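Grasp planner update

Vukine 3 went onto the bin-picking cell in March. Fatima Ogundipe rewrote the part that ranks grasp candidates, so the planner now drops any pose that would bring the wrist too close to a bin wall before it scores the rest.

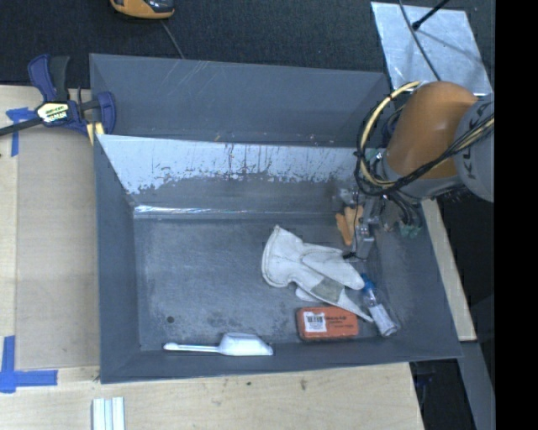
The bin with a glove, a bottle, a scoop and a box.

Planning time is capped at 80 ms per pick. Clear plastic still leaves holes in the depth data — Marwan Dabbas is working on a fill step for that. Logs from the first 3000 picks are on the Jidura share.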